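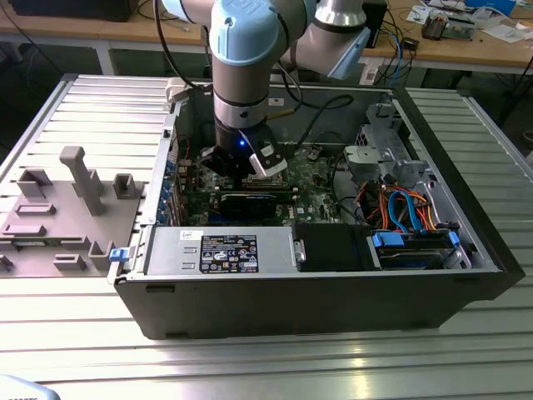

Tretico | Desktop Refurbishing Team

We take in old desktop computers, open them up and decide how much of them deserves a second career. Most deserve more than their owners thought. A few deserve less, and those go in the bin we call Gosari, after a product line we no longer discuss with customers present.

Zhuoran Jiang started the team with 50 office towers and a landlord who had been told it was 20. Zhiqiang Jiang joined that April and brought a proper parts register, so we can now tell you that 3,788 machines have gone back out to schools, libraries and one very demanding bowling league. The target was 4,000. We are told targets are healthy.

The work is much the same from case to case. Side panel off, expansion cards checked, drives wiped, power supply tested, cables put back in an order somebody can follow. We have strong opinions about drive bays and we like a colored release tab - whoever first made those blue has our lasting respect.

Got a closet full of towers? Bring them to the Mamani Street entrance and ring twice. Please keep the screws. Please also take your CDs out first, as our collection is complete.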